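Search this site Search Enter keywords

Regulating a lever harp after a full string change

Vilja Kettunen
Updated 21st December

A full string change upsets the regulation of every lever on the instrument. New strings sit at a slightly different height from the old ones, their diameter may vary within the gauge, and the neck moves a little as the tension is taken off and put back. A harp that was well regulated before the change will usually have several levers that sound sharp or flat of the true semitone afterwards, and one or two that buzz.

This page sets out the order of work I use on lever harps of 34 to 38 strings, with gut or nylon in the middle and wound strings in the bass. It does not cover pedal harps, where the discs and linkage need a different procedure and, in most cases, a trained technician.

When to start

Do not regulate on the day the strings go on. Gut takes two to three weeks to settle under daily tuning, nylon rather longer. Wound bass strings are stable within a few days. If you regulate early, you will be doing the work twice.

A string is ready when it holds overnight to within three or four cents in a room of steady humidity. Test the whole range, as the top octave is often the last to settle. If only a handful of strings are still drifting, carry on with the rest and mark the unsettled ones with a small piece of paper tape on the neck.

Tools

- Electronic tuner with a cent display and a clip or contact pickup
- Tuning key
- Screwdriver that fits the lever screws exactly (crosshead or slotted, according to maker)
- Hex keys, if the bridge pins are threaded
- Feeler gauge or thin card
- Soft cloth to protect the soundboard
- Notebook

A built-in microphone will do in a quiet room, but a contact pickup gives a steadier reading in the bottom octave. Place it on the body near the lower sound hole, not on the soundboard itself.

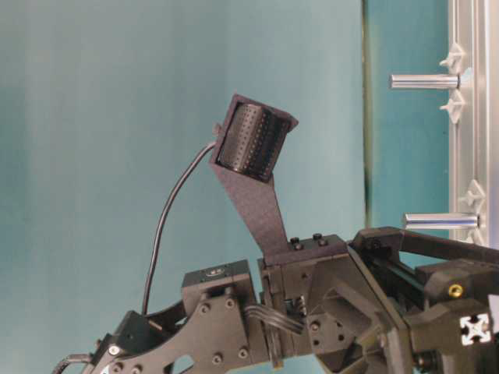
Set the reference pitch before anything else. I work at A = 440 with the harp in E flat, all levers down. If the harp is normally played at a different pitch, regulate at that pitch, as lever accuracy changes slightly with tension.

Step 1: Tune with all levers open

Disengage every lever and check by eye that each one is fully down. Tune the whole harp twice. The second pass picks up the movement caused by the first. Leave it for ten minutes and tune a third time if anything has dropped by more than two cents.

Step 2: Check the string line

Look along the strings from the top of the column. Each one should pass over its bridge pin and through the centre of its lever without touching either side when the lever is open. If a string touches an open lever, the bridge pin is set too far in or out.

On harps with threaded bridge pins, turn the pin a quarter turn at a time. Slacken the string by a tone before doing this. Turning a pin under full tension can chew the winding on bass strings and may loosen the pin in the wood. On harps with plain pressed pins, the pin is tapped or drawn by very small amounts. If you have not done this before, leave it to the maker.

The gap between the string and the lever should be enough to let the string swing at full volume. In the treble a sheet of thin card is sufficient. In the bass allow two to three times that.

Step 3: Record the lever readings

Starting from the lowest string, play the open string and bring it to zero on the tuner. Engage the lever and play again at the same strength. Write down the error in cents. A reading of +4 means the raised note is four cents sharp. Go through the whole harp before changing anything.

The full list is worth having. If most readings are sharp by a similar amount, the open strings were probably flat when you began, or the tuner is set wrongly. If one octave is out and the rest are not, look for a section of the neck where the bridge pins have been disturbed. Single errors are ordinary lever faults.

Play each string at its middle and with moderate force. A hard pluck reads sharp for the first half second, so wait for the needle to settle.

Step 4: Move the levers

A lever shortens the string. Moving the lever up the neck, towards the bridge pin, shortens it less and flattens the raised note. Moving it down the string, away from the bridge pin, sharpens the raised note.

1. Disengage the lever.
2. Loosen the lever screw or screws by half a turn. They should still hold the lever in place by friction.
3. Slide the lever by the smallest amount you can manage.
4. Tighten until firm, without forcing.
5. Retune the open string to zero.
6. Engage the lever and read again.

In the top octave a movement too small to see may alter the note by five cents. In the bass the same error may need a full millimetre. Aim for two cents either side of zero from the bottom to middle C, and three cents above the second octave. Closer than that is possible but will not survive a change in the weather.

If the screw slot is already at the end of its travel, do not elongate it with a file. Check first that the correct gauge of string has been fitted. A string one gauge too heavy is the usual reason for a lever that will not come flat enough. I have seen this on several Brulier harps of the older pattern, where the printed string chart and the strings supplied did not agree in the fourth octave. On these, follow the chart.
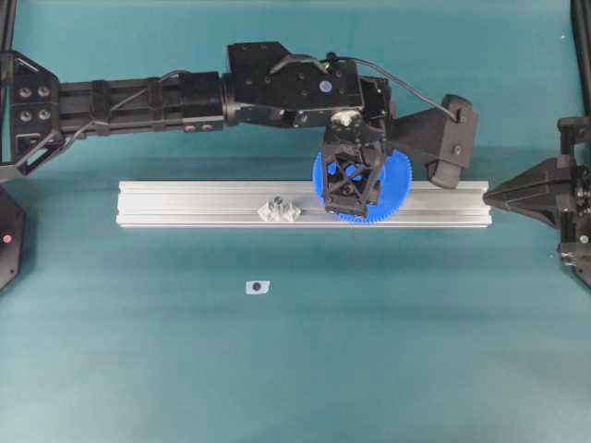
Retighten every lever screw you have moved once the octave is finished. Wood compresses slightly under the plate, and a screw that felt firm will often take another eighth of a turn. Stop as soon as it resists. Stripped holes in a maple neck can be plugged, but the work is slow and the lever has to come off.

Step 5: Deal with buzzes

Engage the levers one at a time and play each string loudly. A buzz with the lever engaged normally has one of these causes:

- The lever does not grip the string hard enough. On most models the bridge pin can be adjusted outwards or inwards to correct the pressure.
- The string has worn a groove in the cam or fretting surface. Polish lightly or replace the part.
- The lever screw is loose.
- The string end is touching its neighbour or the neck above the bridge pin. Trim it.

A buzz with the lever open is nearly always contact between string and lever, and goes back to Step 2. If it is neither, check the knots inside the body. A long tail resting on the soundboard gives a rattle that seems to come from the neck.

Dullness is a separate fault. An engaged note that does not buzz but sounds short and wooden has too much pressure on it, or the string is being pushed sideways. Look at the string from directly in front while you move the lever. It should hardly shift. Sideways movement also pulls the raised note sharp, so correct this before trusting the tuner.

Step 6: Second pass

Leave the harp overnight. Tune it, repeat Step 3 and compare the two lists. Expect three or four levers to need a further small correction. More than that suggests the strings were not settled, and the remaining work is best put off for a week.

Keep both lists with the harp. Over several years they show which levers drift and whether the neck is twisting. On my own instrument, a Nair 36 kept in a cold house in Orkdale, the sharpest readings come each April in the same six levers at the bend of the neck, and are gone by summer without any adjustment. Without the notebook I would have moved them every year.

Notes on wound strings

Wound strings should never be gripped by a lever on an unwound section next to the bridge pin. If the winding ends too low, the string has been fitted wrongly or is the wrong length for that position. Replace it. Regulating around the fault will wear through the core.

Steel-cored bass strings respond more sharply to lever movement than bronze on nylon. Use smaller steps for these and tighten fully before each reading.

Time required

Allow a full day for the first attempt and half a day once you are used to it - longer if the bridge pins need work. Stop between octaves, not within one. The ear and the hand both get worse after two hours, and most damaged screw heads belong to the last half hour of a long session.

For harps still under guarantee, ask the maker before touching the bridge pins. The workshop at Condotham will talk owners through pin adjustment by telephone if the model and string number are to hand.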